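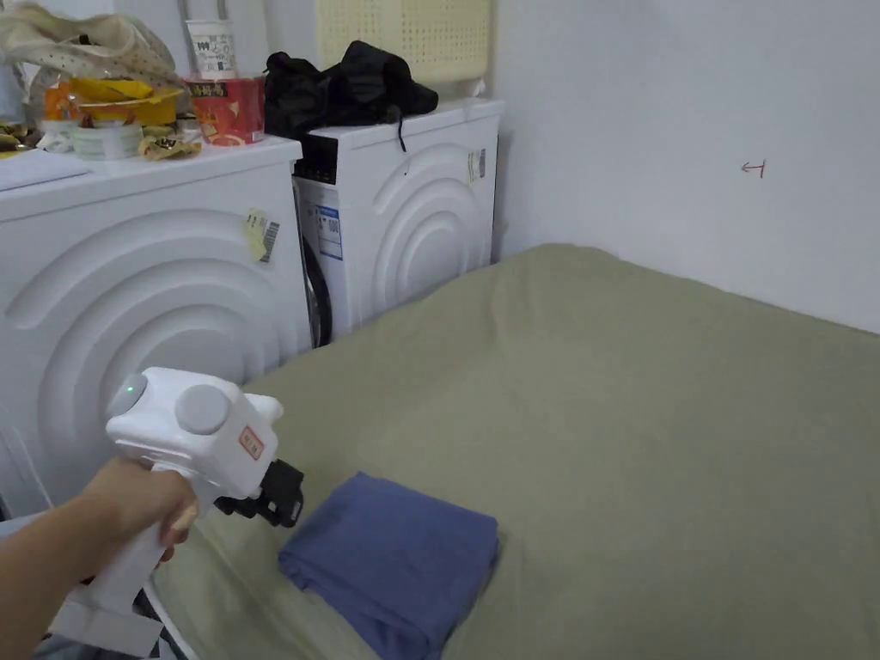

Folding in the laundry room: does a fixed method save anything?
Project report, Gisela Leiva and Anas Atallah
Supervisor: Naledi Ndlovu

1. Why we looked at this

The Starthorpe housekeeping guide claims that a fixed folding method makes shared laundry work quicker and the shelves tidier. It gives a saving of 14 seconds per item and does not say how anybody got that number. We doubted it, and after a term of folding we still do.

2. What we did

We folded flat cloths on a bed with a fitted surface at normal height, close to the washing machines. The guide asks for a clear worktop. In most shared homes the worktop is the top of the machine, and people put their bags and snacks there, so we used the bed. In January we logged 134 folds, 90 by the guide's method and the rest any way the folder liked.

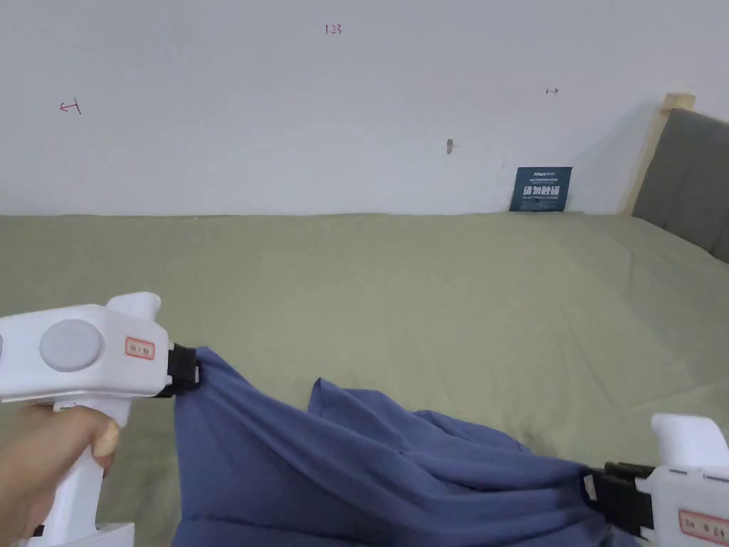

Fig. 1. Blue cloth on the green sheet, held at a corner and an edge.

3. Results

The guide's method gave squarer stacks. We could not show that it was faster. Most of the time went on finding the corners, and the guide spends one line on that. A soft cloth bunches up in the middle whichever method is used, and a wrinkled sheet underneath makes it harder to judge a straight edge.

Lorena Pereyra read our draft and thought we were unfair, as the guide was written for towels. It says "all household linen" on its first page, so we have left the criticism in.

4. Limits

Two folders, one type of cloth, one bed. The timings were done by hand and we would not trust them to the second. A proper test would need nearer 1000 folds and people who had not read the guide first.

Submitted 8th February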